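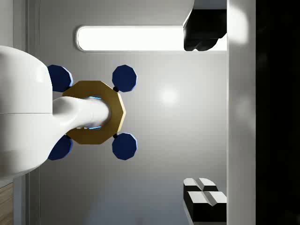

4. Bringing Up the Wader Planner in Simulation

This is the fun part of the setup: by the end of this section you'll have Wader planning its own grasps in the Kevance simulator. You need the planner installed (section 3) and a working scene file.

4.1 Start the planner

1. Open a terminal and start the simulator with the Disstead tabletop scene.
2. In a second terminal, run: wader connect --port 3199
3. Wait for the line "planner ready". The first launch takes roughly 9 seconds while the collision meshes load, and later ones are much quicker.
4. Type: wader seed 888
Using the same seed as the guide means your paths should match ours, so comparing runs is easy.

Note: If the port is busy, pick another one and change it in castano.cfg too. Castaño, the perception module, reads its port from that file only.

4.2 Choose a target
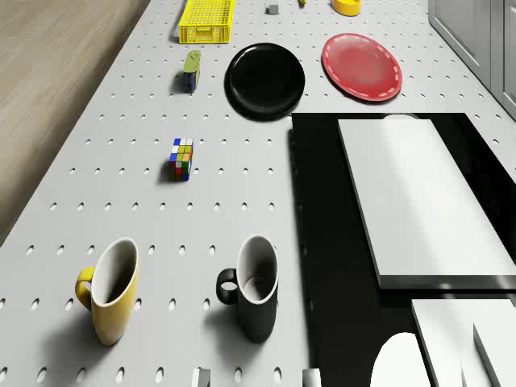

5. Run: wader list
Castaño prints a label and a pose for every object it has found. Mugs, plates and the puzzle cube each get their own entry, and you can rename any of them.
6. Pick a mug for your first try. Handles give the grasp sampler a nice workout!
7. Run: wader plan mug_1 --preview
The preview draws the path without moving the arm. Try it a few times with different seeds; it's great to see how many ways in it can find.
8. When you like a path, run: wader go

Caution: Never send a previewed path to a real arm. Preview skips the joint speed check.

If planning fails, raise the retry limit to 6 and run step 7 again. Still stuck? Turn on the collision overlay (section 5.2) and look for red patches near the wrist.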